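Speaker notes, Ariel Tolentino
Tasmont site meeting, Monday afternoon slot
Talk: The grip fault on cell two at Vovstead

Slide 1. Title
Say who I am and that I look after the two-arm cells. Questions at the end, except safety questions, which can come whenever.

Slide 2. What the cell does
Two arms, one bench, small bagged parts from the Ledesma line. The left arm picks, the right arm turns and places. On a normal shift it gets through 2000 bags. Cycle counts come off the controller and I trust them.

Slide 3. The fault
At cycle 238 after a restart, the right gripper was told to close and stayed open. The controller logged it as closed. The arm then went through its place move with nothing in its fingers, and the left arm came back in early on the strength of that signal. The two wrists touched. The speed was low and the guard was shut. No one was inside.
Pause here. People will want to ask who was nearby. Answer: the operator was at the panel, outside the guard.

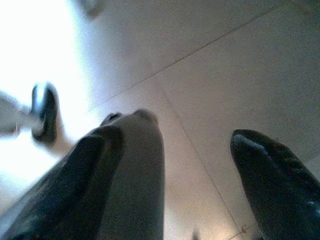
Slide 4. Why the log said closed
The closed signal on these grippers is worked out from motor current. If the current goes above the limit, the software takes it that the fingers have met something. On the day, the current went up at the drive end and the fingers did not move. With the gripper open and empty like this one, a person can tell at a glance, and the controller could not. We had no position check on the finger side. The wrist camera was running, but it was only used for finding bags and its picture was never compared with the gripper state.
Don't get drawn into camera makes. Move on.

Slide 5. What we found
Drive coupling slipping on its shaft. Clamp screw had backed off. Edier fitted a new coupling and we marked the screw with paint so a quick look shows if it has turned.

Slide 6. What has changed
Finger position is read directly and has to agree with the current signal within 90 milliseconds, or both arms stop.
The left arm waits for the right arm to be clear of the bench. This costs us about 35 bags a shift.
Clamp screw check added to the weekly sheet.

Slide 7. Still open
Cell one has the same coupling and the old software. It is running at reduced speed until the January shutdown. I'd like a decision today on whether that is good enough. My view is that it should stop.

Leave slide 7 up for questions.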